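Vitetti
21/09/2018
2 min read

Went to Cargate Bakehouse for the cinnamon scrolls this morning. A thread, because I have opinions.

They open at 7. I got there at 17 past and there were two trays left. Regulars clearly know something I don't.

The scroll is big, soft in the middle and a bit chewy at the outside edge. Plenty of cinnamon. Cream cheese icing, spread on after it cools, so it stays put.

$5.50 each or $30 for a box of six, so the box saves you half a scroll. I bought two singles. One was for later. It did not make it to later.

For comparison, Tirkoro on the other side of the station does a cardamom one. Smaller, drier, much better spice. If they used the Cargate dough I'd never eat anything else.

Cargate had a sign up saying they sold 1,051 scrolls at the winter market. I believe it. The queue went past the chemist.

Coffee is fine. Get the flat white, skip the mocha.

If you're taking them home, 15 seconds in the microwave is enough. Any longer and the icing slides off and the centre goes tough.

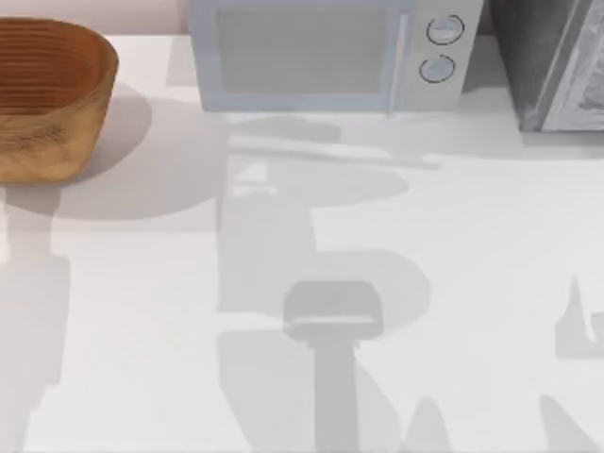

Bowl and microwave on the kitchen counter.

They freeze well too, un-iced. Ask at the counter and they'll give you the icing in a separate tub.

Pumpkin scroll is coming in October. Will report back.

Someone's asked about gluten-free. Cargate doesn't do one. Mthembu at the Saturday growers' market used to, but check before you drive out.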